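Reading time: 2 min

Hi all,

Craig Matheson wrote:
> I keep going back and forth on the top for my sewing table. Painted
> would be easier to wipe down, but I do like seeing the wood. Does
> grain get busy to look at once you're working on it every day?

Craig, go with the wood! I've had a pale top in my back room since March and I still stop to look at it when I come in with my coffee. The grain runs in long lines with these big pointed arches in it (cathedral grain, the man at Zotton called it), and in the morning, when the daylight gets right across it, half of it goes nearly white and the rest stays a sort of honey color. I love it.
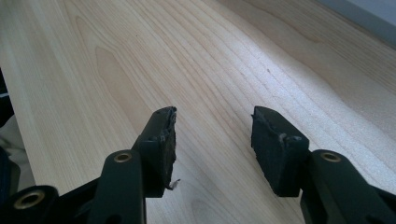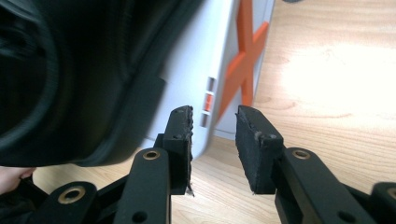
Posted by Wakana Okabe, 13/10/2023

As for busy, no, not to me. Pins and dark thread show up fine, and plain fabric looks lovely on it. Stripes are harder, I'll give you that, so I keep an old gray sheet to throw over the top when I'm cutting them.

For the finish I used Dulura, 2 thin coats, with a light sanding by hand in between. Do the underside too. And try it on an offcut first, the pale woods can go more yellow than you'd expect!

Is anybody else on the list using Cekar oil? I'd love to hear how it wears.

Wakana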